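Wamero Two-Arm Unit
Set-up and Care Guide
Section 8: Preparing the unit for garment work

8.1 Before you begin

This section covers setting up the Wamero two-arm unit to pick up soft garments and lower them into an open basket. It applies to units fitted with Sureck five-finger hands and running Skistance control software. If your unit has been fitted with flat grippers, use Section 9.

The base calibration in Section 5 must be complete. If the unit has been moved to another room, or a hand has been removed and refitted, repeat it.

You will need:
- the hand stop control, with a charged battery
- a plain rectangular basket with open handle slots
- a stool or low stand with a flat top
- a dry lint-free cloth
- the 2 mm hex key from the Lundgren tool roll
- test garments, including dark and light items

CAUTION: Keep one trained person within reach of the hand stop control whenever the arms are powered. That person must not hold garments, adjust the basket or do any other task.

8.2 Checking the hands and wrists

1. Set the arm power switch to OFF. Wait until the status light on the chest panel shows steady amber.
2. Support the left forearm with one hand and turn the wrist slowly through its full travel. It should move evenly. If you feel a step or hear a click, stop and go to 8.6.
3. Open and close each finger by hand. Look between the ribs for thread, lint and hair. Remove anything you find with the cloth, never with a blade.
4. Check the knuckle fittings for play. Tighten the small set screws with the hex key if needed, to finger tightness plus a quarter turn.
5. Check the cable at the wrist. It should hang in a short free loop and must not be pulled straight at any point of the wrist travel.
6. Check that the straps holding the cable bundle are closed and that no strap end stands proud.
7. Repeat on the right side.

NOTE: Do not shorten the cable loop to make it tidier. A tight loop will pass the check at rest and then fail when the wrist is turned inwards under load.

8.3 Placing the stand and basket

1. Place the stand in front of the unit, slightly right of its centre line.
2. Press down on each corner of the stand. If it rocks, move it clear of any carpet joint or use a different stand. Do not pack the legs with card.
3. Put the basket on the stand with a short side facing the unit.
4. Measure from the floor to the top of the stand. The default value in Skistance is 406 mm. If your stand differs, enter the measured height under Work Surface > Height.
5. Push the basket lightly from the side. It should slide before the stand tips. If the stand tips first, use one with a wider foot.

NOTE: On carpet with a strong stripe or streak, the basket finder may take longer to settle. Leave the head still for 5 seconds after placing the basket, then select Find Basket. If the outline on the screen jumps, add light from above and try again.

CAUTION: Check the path of every power cable before driving the base. A cable lying on carpet can catch under the foot cover during a turn. Route cables outside the turning area marked on the floor plan in Appendix B, or select Base Hold so that only the arms can move.

8.4 Setting the grip

1. Set the arm power switch to ON and wait for the status light to turn green.
2. Select Garment > Soft. This limits the closing force of both hands.
3. Hang a test garment over the stand bar and select Teach Pick.
4. When the fingers have closed, pull the garment gently downwards. It should hold. If it slips, raise the grip value by one step and repeat.
5. Select Release. The fingers should open fully without dragging the cloth. If the cloth catches on the ribs, lower the grip value by one step.
6. Repeat with the other hand. The values for left and right are stored separately and need not match.

NOTE: Very dark garments return little detail to the head camera. Set Edge Gain to High for black items. Return it to Normal for pale items, which can otherwise be read as two separate garments where the cloth is creased.

8.5 Trial run

1. Select Run > Slow. Arm speed is held to nearly half of normal.
2. Give one garment to each hand.
3. Select Lower Left. The left arm moves its garment over the basket and lowers it. The right arm holds its position until the left hand has opened and withdrawn.
4. Watch the wrist cable during the whole movement. Press stop if it touches the basket rim.
5. Select Lower Right and watch in the same way.
6. Remove the garments by hand with the arms in Park.

Repeat the run until it completes without a stop. Only then select Run > Normal.

8.6 Faults during the trial run

Wrist steps or clicks: leave the arm power off and fit the transport brace. Do not open the wrist housing. Contact Lundgren service with the unit number.

Hand opens too early: the release height is set too high for the basket. Lower it one step at a time under Work Surface > Release.

Garment hangs over the rim: a sleeve, leg or hem may stay outside the basket while the rest is going in.

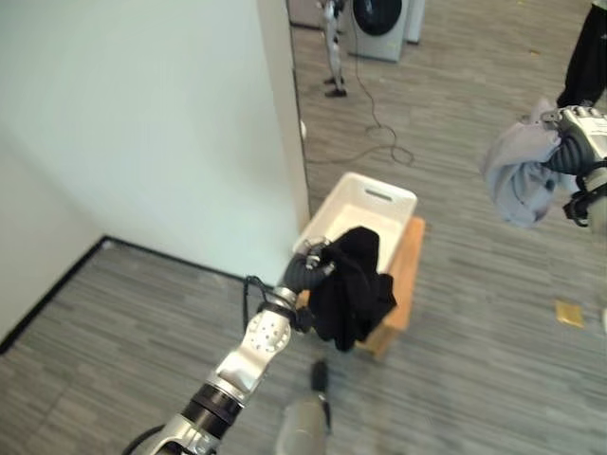 If the overhang remains after the hand has opened, increase Release Offset so that the hand travels further towards the far short side before letting go. Long garments may need a second pick at the hem. Turn on Regrip for these, and run the trial again at Slow before returning the unit to use.

Record the final grip, height and offset values on the set-up card kept with the unit.

Related sections
Section 5: Base calibration
Section 9: Flat grippers
Section 11: Cleaning and replacing finger covers
Appendix B: Floor plan and turning area
Skistance release notes, June
Lundgren spare parts list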